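Sorting and storing small jewellery
Speaker notes, Bromillow evening talk, April 2022
Samran Chaiyaporn
Room 2, allow 60 minutes with questions

Before starting

Put the handout on the chairs. Check that the people at the back can hear. Tea is after the questions, so say so now or they will start drifting over to it.

Opening

Good evening. I'm Samran. I repaired watches and restrung necklaces at the Duangkaew shop on Flundatgate until I retired, and I still do a bit of restringing at home. Tonight is about the ordinary stuff most of us own: beads, bracelets, a watch or two, pearls that came from an aunt, single earrings. I won't be talking about valuing anything. If you want a valuation, see a valuer.

Most of what came over my counter for repair had been damaged in storage. It had been in a drawer with everything else, the chain had knotted, and somebody had pulled. Wearing does some harm too, mostly to thread and clasps, and I'll come to that.

(Ask for hands: who has a knotted chain at home right now? Wait. It is usually most of the room.)

Part one: getting it all out

Pick a surface that is soft and has some grip. A bed with a blanket on it is good. A bare table is bad, as round beads roll and a dropped pearl can chip on a hard floor. If you use a table, put a towel down first.

Bring everything to that one spot. That means the bathroom shelf, the coat pockets, the dish by the kitchen sink, the car. Don't sort as you go. Just collect.

Have a shallow box ready. A cut-down cardboard carton is fine. You want low sides so that you can get your fingers in without hooking anything on the way out. Tape down any loose flaps on the bottom. Earring posts go straight into the gap under a flap and you will not see them again.

Keep tea, hand cream and the cat away from it.

Part two: what goes with what

I sort by how hard the thing is and by how it is strung. Colour and price don't come into it.

Pearls first. Pearls are soft. A metal buckle or the edge of a bangle will mark them. They go by themselves in a cloth pouch, laid flat, never hung up. Hanging stretches the silk. Don't seal them in plastic for years either, they don't like being dried out.

Wooden beads next. Wood takes up oil from the skin and it takes up perfume. It also takes up water and swells, and then the holes tighten on the cord and the strand goes stiff. Wipe with a dry cloth and leave it at that. Long strands can be coiled loosely in a bowl or tin.

Stone and glass beads. These are tougher, but the elastic inside is not. If you can see a gap between beads when the bracelet is lying on the table, the elastic is going. Get it restrung now, while you still have all the beads.

Watches with leather straps. Do the buckle up loosely and stand the watch on its side, or put it round a rolled sock. Lying flat under other things, the strap takes a crease and will crack there. If the watch is going away for a long time, have the battery taken out. I have opened a lot of cases with a leaked battery inside and it is never a cheap job.

Bangles. They stack. Give them a divider of their own so they don't sit on top of anything softer.

Pendants on cord. Check the knot. Knotted cord is usually nylon or cotton and both go slack with wear. Don't tug it to test it, just look for fluff and for any place where the cord has gone thin. If the cord is dyed, keep it dry and keep it off pale fabric, red especially.

Earrings. Pair them up as soon as you find them. Push both posts through a scrap of card and put the backs on. Odd ones go in an envelope marked odd ones, and you keep that envelope. Daranee Suwannarat, who taught me restringing, kept hers in a biscuit tin and matched up a good many over the years.

(Pause. Take a couple of questions if there are any, then move on. Don't get stuck on silver polish, it's in the handout.)

Part three: untangling

Lay the chain or strand down flat. Don't hold it up in the air, because the weight pulls the knot tight. Undo the clasp before anything else.

For a metal chain, two sewing needles, one in each hand. Put both points into the middle of the knot and ease them apart. A drop of baby oil helps on metal. No oil on pearls, wood, leather or cord, ever.

For pearls and other strung beads, fingers only. Work from the loosest loop. If you can slide a loop wider without forcing it, do that first, and often the rest follows. If the silk looks grey or you can see it between the pearls, stop there and have it restrung.

My longest was a bundle of chains a woman brought in from Wembridge in a sandwich bag. It took me most of March, a little each evening. There were 9 chains in it and I got all but one out whole.

Slides

(Leave both up while talking. Go slowly, people like to look.)
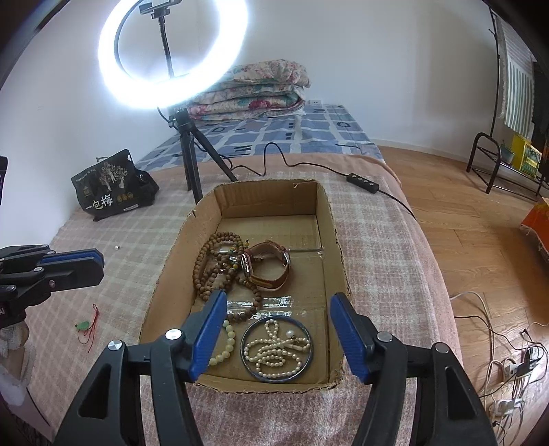

Beads, watch, bangle and pearls in the one box.

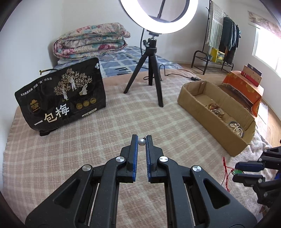 Part four: putting it away

Once it's sorted, it needs somewhere to live. You don't need to buy anything special. Egg cartons work for rings. An old cutlery tray works for bracelets. Envelopes work for nearly everything if you write on them.

Line whatever you use. Cotton flannel is good. Felt is all right but it sheds, and the fluff gets into claws and clasps. Don't use newspaper, the ink comes off.

Keep it out of the bathroom. Steam is bad for silk thread, leather and wood. A bedroom drawer away from the heater is the best place in most homes.

Write a list. One line for each thing: what it is, where it came from, what's wrong with it. Mine is in a school exercise book. If you've got photographs, put the list with the photographs. Your family will want to know which pearls were the aunt's.

Then put whatever you wear every week at the front, and the rest behind it. If everything has to come out to reach one pair of earrings, it will all be in a heap again by winter.

Part five: wearing things

Pearls go on last, after perfume and hairspray, and come off first. Wipe them with a soft damp cloth and let them dry flat overnight before they go back in the pouch.

Take bracelets off to garden or wash up. Take the watch off for the shower, whatever it says on the back. The rubber seals get old.

Have worn pearls restrung every couple of years. If you only wear them to weddings you can leave it longer. Ask for a knot between each pearl. It costs more, but if the silk breaks you lose one pearl down the floorboards and keep the rest.

Questions I usually get

Ultrasonic cleaners: not for pearls, not for anything glued, not for soft stones. Plain gold chain is fine.

Toothpaste on silver: no. It scratches.

Is my jade real: I can't tell you from here. Take it to someone with the proper equipment.

Can elastic bracelets be done on something stronger: yes, on beading wire with a clasp, but measure the wrist first.

Close

Handouts have the list of materials and the knot diagram on the back. I'm here until the hall is locked and I've brought needles and a lamp, so if you have a knotted chain with you, bring it up to the front table and we'll have a go at it.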